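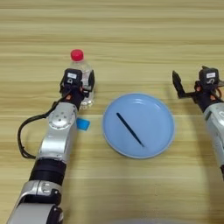
Chaimae Tahiri thinks the move-in checklist passes too many units that no one would want to sleep in on the first night. She left that remark on the June draft, next to the line that says "unit ready," and it stayed there through two more versions. I agree with her more than I expected to.

By Esther Swai
June
Last updated: June, 4:15 p.m.

LALLENHAM APARTMENTS – MOVE-IN SAFETY AND READINESS CHECKLIST, WITH COMMENTS
For supportive housing units. One sheet per unit. Comments are from the walk-through of unit 107.

1. Entry door closes and latches without being pushed. PASS
Comment: It latched for me on the second try and I marked it a pass, which I now regret a little. The form has no box for "sort of." Maintenance should look at the strike plate before the keys go out.

2. Deadbolt turns from inside without a key. PASS

3. Door viewer at a usable height. FAIL
Comment: Same as last time. The incoming tenant uses a wheelchair, and we knew that when the unit was assigned. A lower viewer was promised in writing. I would like to see the work order, with a number on it.

4. Smoke alarm sounds when tested. PASS
Comment: One in the hall, one in the bedroom. The bedroom alarm has no install date written on it. "It's fairly new" is what I was told, and I don't accept that as a date.

5. Carbon monoxide alarm present and working. PASS

6. Hot water at kitchen and bath does not scald. NOT DONE
Comment: The thermometer was missing from the kit. Somebody had written "OK" on the sheet before I got there. I crossed it out and initialed it.

7. Grab bars by toilet and tub hold firm. PASS (toilet), FAIL (tub)
Comment: The tub bar moves. Chiến Trình put his weight on it and felt it shift at the left end. He says the anchors are the wrong kind for that wall. I don't know if he's right, but a bar that moves is a fail whatever the anchors are.

8. Windows open, close and lock. PASS
Comment: Bedroom sash is stiff. A person with bad shoulders would struggle with it.

9. Stove burners light and shut off. PASS

10. Outlets near water have working GFCI. PASS
Comment: Tested with the button and with the plug-in tester. Both tripped it.

11. No signs of pests. PASS
Comment: Nothing on the day. The treatment company left a card under the sink with no date filled in, so I can't say how recent the visit was.

12. Basic furniture in place: bed, table, one chair per person. FAIL
Comment: This is the line I keep arguing about. The program flyer says every household moves into a furnished home. Unit 107 had a mattress in plastic, no bed frame, and a slip saying the rest was coming from the Okarard warehouse "within 30 days." A voucher covers rent. It does not cover a bed frame, and a person coming off the street with one bag doesn't have one in the bag.

13. Welcome kit: sheets, towels, dishes, cleaning supplies, can opener. PARTIAL
Comment: Sheets were the wrong size. No can opener, though the pantry box was mostly cans.

14. Emergency numbers posted and correct. FAIL
Comment: The after-hours number rings at the old Lornska office. I called it twice.

15. Tenant shown how to shut off water and reset breakers. NOT YET
Comment: Do this at key handover, with the tenant doing it, and allow more time than the ten minutes on the schedule.

RESULT: Not ready. Recheck 3, 6, 7, 12, 13 and 14.

Follow-up notes
Nouhaila Mansour asked if I could sign a conditional pass so the move-in date would hold. I said I would sign it if the tub bar and the water test were done first and the bed frame was standing in the room. She is working on it.

Anas Bouazza would like the whole form cut to a single page. Fine by me, as long as item 12 stays and somebody has to write something next to it.

Unit 504 is next on my list, and it has the same furniture slip taped to the door.

We use cookies to keep this site working. By continuing to browse, you accept our cookie notice.
Sign up for the Lallenham residents' newsletter.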